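We use cookies to improve this site. Accept | Settings

Speaker notes: Ornley two-arm bench kit, buyer's review
Nayara Rezende, July 3, 2020

Slide 1. Scope. I cover the bench kit and the service plan. Software licensing is in Asif Rajput's talk after the break. Say this early, it always comes up.

Slide 2. Layout. Two arms on opposite sides of one table, grippers reaching over the table. Containers go on a raised stand at the far edge. Check reach to the stand before bolting anything down. 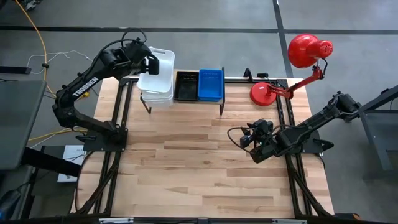
Slide 3. Price. Base kit 3000 per month on lease, setup 708, paid once. Mukudov quoted lower, but without spare fingers. Pause for questions on lease terms.

Slide 4. Basket handling. Our trial log has 1252 picks, 441 of them baskets. Slotted walls give the fingers an edge to close on. Smooth bins need a different grip setting. Explain the setting, skip the menu screenshots.
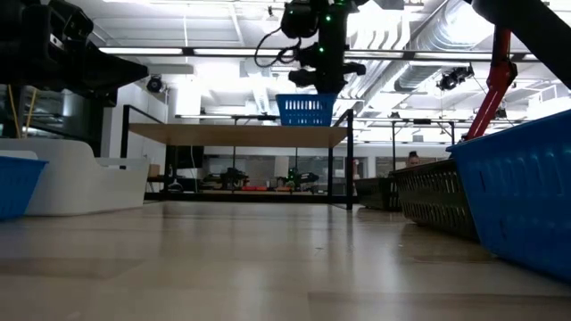

Cable slack at the wrist should be checked at full extension, both arms. The Elo service plan covers cable replacement, gripper pads and one visit in March. It does not cover the table.

Slide 5. Open items. Pad wear, spare parts lead time. Hand over to Rogério.

Comments (2)

Mohammed-Awal Mensah: Does the setup fee include calibration of both arms?

Rosângela Brito: We leased from Barbosa. Ask for the pad part numbers in writing.

Contact | Copyright 2020 | Back to top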